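Does Anyone Read the Noticeboard? A Study of Posters in the Wallow Building

Elvia Magaña
Second-year project, Communication and Design

1. Background

The Wallow Building has a noticeboard on every landing, and every noticeboard is full. Students complain that they never hear about anything. The department replies that it was on the noticeboard. My project set out to find who was right, and I should admit early on that I began it firmly on the side of the students, having missed two deadlines and a free lunch.

2. Method

I logged every poster in the building over one term, which came to 289. Each was given a code, a category and a note on how long it stayed up. The oldest advertised a film night in a room that has since become a cupboard.

I then made 3 versions of a poster for a talk on the history of the bus timetable. The first was plain text. The second used colour. The third carried a large photograph of a bus and very few words, one of which was spelt wrongly until my supervisor, Dr Zepeda, pointed it out in front of people. Each version had its own short web address, so visits could be traced back to the poster that prompted them.

Posters went up on 4 landings and were swapped every fortnight. I also sat near the second-floor board with a clicker and recorded who walked past and who stopped. This is slower than it sounds, and it sounds slow.

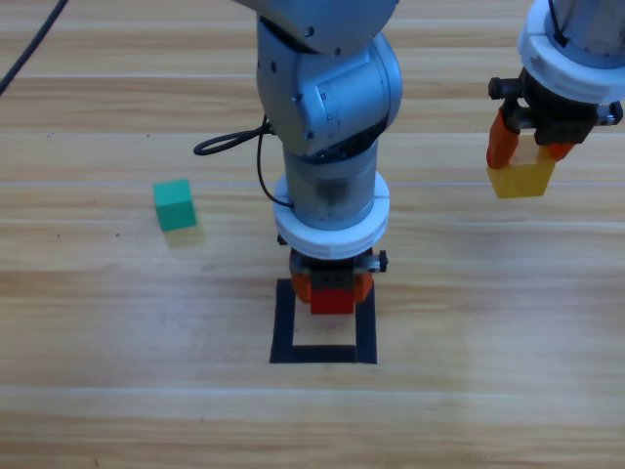
3. Results

The clicker recorded 2485 people walking past. Most of them did exactly that. Those who did stop were usually waiting for someone, and several used the glass to check their hair.

The plain version drew the most visits to its web address. I had expected the photograph to win and had already written a paragraph explaining why, which has been removed. Colour came second. The bus came last, even after the spelling was put right.

Height mattered more than design. Posters at eye level did well on every landing, while anything pinned below the waist might as well have been posted into a drain.

4. Problems

Somebody kept covering my posters with adverts for a band called Brakico. I moved them twice and then gave up — they were playing in December and clearly had more staff than I did. The log for the top landing has gaps as a result, and I have left it out of the comparison between versions.

Visits to a web address also tell us little about who made them. My mother accounts for at least one.

5. Further work

I would like to repeat the study in the Aron Library, where people sit down and may be bored enough to read. A longer run would help, as would a second person with a clicker. The talk on bus timetables went ahead and started late.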